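Kitchen work triangle

The kitchen work triangle is a rule of thumb used in planning home kitchens. It holds that the sink, the stove and the refrigerator should sit at the three points of a triangle, with no side too long to walk comfortably and none so short that the cook feels boxed in. The rule is repeated in most remodeling guides, often as settled fact. The evidence behind it is thinner than its reputation suggests.

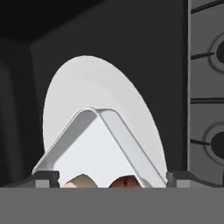 Home and Building Desk
Staff editor, Fodeck Reference

Origins

The idea grew out of early twentieth century attempts to study housework the way factories studied assembly work. Observers followed cooks from one spot to another and added up the steps. The kitchens they studied were small and closed off, and they were used by one person at a time. Whether the results apply to a large open room with two cooks and a homework station is a question the guides seldom raise.

The rule

Versions differ. Most give a smallest and largest length for each side, along with a limit for the three sides added together. They also ask that no main walking path cross the triangle and that tall cabinets stay out of it. Published limits do not always agree with each other, and few sources say where their numbers come from. Some measure from the front center of each appliance, others from the middle of the sink bowl, and the same kitchen can pass one test and fail the other.

Claims and evidence

Supporters say the triangle saves time and effort. A survey by the cabinet maker Plirkavmont is often quoted in this connection. It covered 471 households and reported that owners of "triangle" kitchens were happier with their layout. The survey did not record how old the kitchens were, and the company sold a planning service built on the rule. Satisfaction with a new kitchen may say more about its being new.

A smaller comparison, the Lapiņa study, logged the movements of cooks in 54 apartments. It found that trips between the sink and the nearest stretch of open counter outnumbered trips to the refrigerator. The authors suggested that counter space next to the sink deserved more attention than the overall shape. Their sample was limited to one housing block, so this finding should also be handled with care. 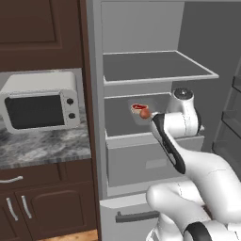 Criticism

The most common objection is that the triangle counts only three stations. Many households now rely on small appliances that appear nowhere in the rule, and the dishwasher is usually left out as well. Galley and one-wall kitchens cannot form a true triangle at all. Guides tend to get around this by calling the line a "flattened triangle," a phrase that makes the rule nearly impossible to fail.

Alternatives

Zone planning divides the room by task, usually storage, preparation, cooking and cleanup. The Durari system, a commercial version, sorts kitchen goods by how often they are used and places each group near its task.

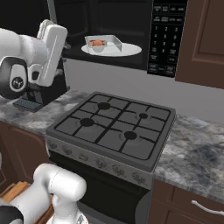
Its sales material promises savings of 300 steps a day, but gives no account of how the steps were measured or what kind of kitchen they were compared with. Zones are easier to fit to odd-shaped rooms. They are also loosely defined, and almost any finished kitchen can be described as having them.

Current use

Designers still sketch the triangle early in a project, mainly as a quick check for obvious mistakes such as a refrigerator placed far from any counter. Used that way it does little harm. Treating its limits as exact is harder to defend, particularly when a plan is altered at real cost to bring one side within range.

See also

Galley kitchen
Kitchen island
Time and motion study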